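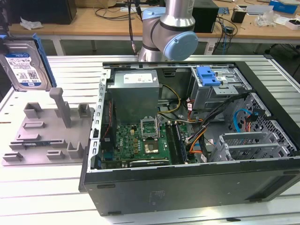
## Werkness 53-piece screwdriver set, used on old desktops

I don't trust any tool kit that leads with the number of pieces. The Werkness box says 53, and you get there by counting the tweezers, the suction cup, the two plastic picks and the little cloth. Prirna sells it for £28 and the listing has 574 reviews, most of which seem to have been written on the day the parcel arrived.

I've had mine since November and used it mainly for stripping down old office desktops for parts. The handle is decent. It's slim, the end cap spins freely, and the grip stayed put when my hands were greasy. The two smaller Phillips bits are fine. The larger one, the one you want for case screws and drive cages, rounded off on a stubborn power supply screw. I finished the job with my old Hayashi, a plain fixed driver with no case, no cloth and a chewed handle.
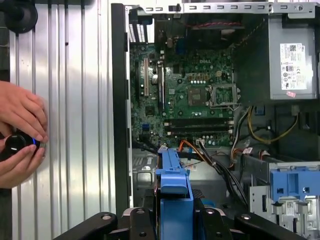
The magnet is the other sore point. Werkness calls it "extra strong". It will hold a laptop screw, but a chunky case screw drops off as soon as you tilt the handle, and then you're fishing under the board for it. The extension bar makes this worse — there's a wobble where it meets the handle, so the tip wanders.

I also don't see who needs the odd-shaped bits. I've used five or six of them. The rest sit in a foam tray that has already started to tear at the corners. 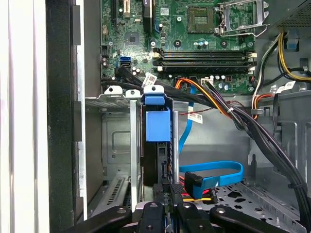
*CPU socket with the retention lever open.*

The guarantee covers "up to 2 years", whatever that means. I emailed on a Friday about the rounded bit and got a form asking for the original packaging. Spare bits aren't sold separately either.

If you open one computer a year, it'll do, though I'd wait for a sale. For regular work I'd buy a good No. 2 Phillips and a separate set of small bits, and keep the change. Two stars out of five, mostly for the handle.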